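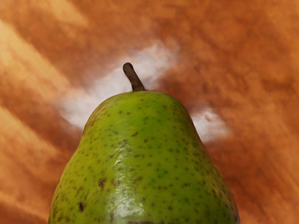

From: Irja Manninen
To: Arkby Pantry Network list
Date: Apr 15, 2026
Subject: Re: Round-up cards, first proper numbers

Hi all,

Replying to Ildikó's message from last night, in pieces, with her text left in so that those of you who delete everything unread have a second chance at it.

> From: Ildikó Oláh
> Subject: Round-up cards, first proper numbers
>
> Dear everyone,
>
> The report from the card company finally opened on my computer. As of
> the end of last month we have 1177 round-up cards issued, of which
> 1084 have been used at least once. I think this is very good. The
> August launch was slow and a few of you told me so at the time.

I was one of the few. I believe the word I used was "doomed," and I would like it struck from the record, or at least moved to an appendix. 1084 people paying for coffee and sending us the change is a good deal more than I expected, and I'm saying so in writing where Ildikó can print it out and put it on the fridge.

For those who joined the list this winter: the card is an ordinary prepaid card. You load it, you spend it, and each purchase gets rounded up to the next dollar, with the difference going to the pantry fund. You can set a monthly cap. You can also turn the rounding off, and then you have a plain prepaid card with our name on it, which is a strange thing to want but we have a handful of those too.

> What I would like to know is why 93 cards have never been used. I
> wrote to the holders in February and got 9 answers. Most said they
> had lost the letter with the activation code. One said he was saving
> it for a special occasion.

I love him. Please don't contact him again.

The activation letter is a real problem, though. I dug mine out and read it as if I had never seen it before, which was easy. The code is on the back, under the paragraph on lost and stolen cards, in type the size of a pill label. The front has our mission statement, twice. I've rewritten it so the code comes first, in large type, followed by the phone number, followed by the mission statement once. Draft is in the shared folder under Letters, not under Cards, because Cards is full and none of us can remember who is allowed to empty it. Comments by the end of the month, please. I'm especially interested in hearing from anyone who has managed to activate a card without calling Ildikó at home.

> Second matter. The Tollgate branch asks if money rounded up by their
> cardholders can stay in Tollgate. At present it all goes into one
> fund and is divided by number of households served. They feel they
> are giving more than they get.

They are giving more than they get. So is Sjöberg Street, slightly, and they haven't noticed, so let's all keep our voices down.

I have a lot of sympathy for Tollgate. They stood outside the hardware store in sleet getting people to sign up, and then watched the money go across town. If I had stood in that sleet I'd want to see a shelf I could point at. But the whole idea of the common fund was that the branches with the most people in line are mostly not the ones with the most people carrying cards. If we let the money stay where it was spent, the branch by the bus depot gets almost nothing, and they went through their entire stock of canned fish in two evenings last month.

My suggestion, which I've run past exactly one person, my sister, who isn't on this list and said "sure": each branch keeps a fifth of what its own cardholders round up, to spend on whatever it likes as long as it's food or something to keep food in. The rest goes into the common pot as now. Tollgate gets its shelf. The depot branch loses a little and I'd propose we make that up from the spring raffle, assuming we can find out where the raffle money lives.

I know there's a purer version of this in both directions. Please feel free to argue for one, but if you do, attach a table showing what each branch ends up with. We had the no-table version of this conversation over the van and it went on until people were quoting each other's emails from before the van existed.

> Third: fees. The card company takes a monthly fee from us per active
> card. It is small but it is not nothing and it was described to me
> on the telephone as "negligible." I have neglected it and it is
> still there.

Best paragraph in the message.

I called them yesterday. I was on hold long enough to descale the kettle. The person I finally reached was perfectly nice and explained that we're on the starter tier, which is meant for programs with fewer than 1,000 cards, and that we could have moved to the next tier as soon as we passed it. The next tier is cheaper per card. Were we supposed to be told? She thought there might have been a notice in the portal. I asked which part of the portal and she said "the notices part." I have now been to the notices part. There were 20 unread ones, going back to the launch. Nineteen were holiday hours.

We're being moved over from the start of next month. They won't backdate it, but she's putting in a request for a goodwill credit and I'll chase it. If someone with more patience would like to take over as the person who reads the notices part, the password is easy and the work is light. I'll do it until then, under protest.

While I had her on the line I also asked about the thing several of you have raised, whether a cardholder can see a running total of what they've given. They can, on the website, three screens deep. What they can't get is a statement at the end of the year that would be any use at tax time. She said that's "on the roadmap." Until it comes off the roadmap, I think we should go on telling people to print the screen and keep it, and to ask whoever does their taxes, who'll know more than we do. Please don't improvise tax advice at the sign-up table. I've heard two different versions of it now and they can't both be right. I suspect neither is.

> Last: Sarnen House offers us their front room for the cardholder
> evening, free of charge, if we do our own chairs and cleaning. They
> would need to know soon.

Yes, take it. I'd have said yes to the cleaning alone, given what we paid last time for a room with a pillar in the middle of it.

A few thoughts on the evening, since I was at the last one from beginning to end and remember most of it.

Keep the talk short. Last year's ran to forty minutes, with slides, and I was the one giving it, so I can say that freely. Cardholders want to know where the money went. That's one page. I can do it in the time it takes the soup to cool.

No auction. We're already rounding up these people's groceries. Let them eat a roll in peace.

Have somebody from each branch there, wearing a name tag with the branch on it and not only a first name. I spent a good while last year thanking a very gracious man for his work at Tollgate who turned out to be there to fix the dishwasher.

And let's have a phone or laptop set up so anyone with a dead card can activate it on the spot. If even half of the 93 walk in with their envelopes, that's a better night's work than the raffle. The man with the special occasion can come too, and perhaps this will be it.

> Please reply on the list and not only to me, I cannot be the only
> one who knows everything.
>
> Ildikó

Agreed, and I'd add that replying on the list means pressing Reply, not starting a new message called "Cards" or, in one case, "hi." We have six threads called "Cards." I went looking for the fee agreement and found a long and fairly heated one on index cards, for the recipe box.

So, what I need back from people:

Comments on the letter draft (Letters folder, file is called new letter 2; ignore new letter, it's worse).

Yes, no or a table on the one-fifth idea. Tollgate, I'd like to hear from you first if you can manage it, as you started it.

A name for the notices job.

A rough count from each branch for Sarnen House, with chairs. If your branch owns folding chairs, please say how many really fold. We borrowed a set last time that had made up its mind.

Ildikó, could you send me the branch-by-branch split when the report opens again? I tried the link and got a page inviting me to become a merchant. I thought about it for longer than I should have.

I'm away for a few days after this and will be reading mail on my phone, badly. Anything about fees, call me. Anything about the van, please don't.

Irja

--
Arkby Pantry Network list
To leave the list, send a message with "leave" in the subject line to the list address, not to the list itself. We all get it when you do that, and people worry.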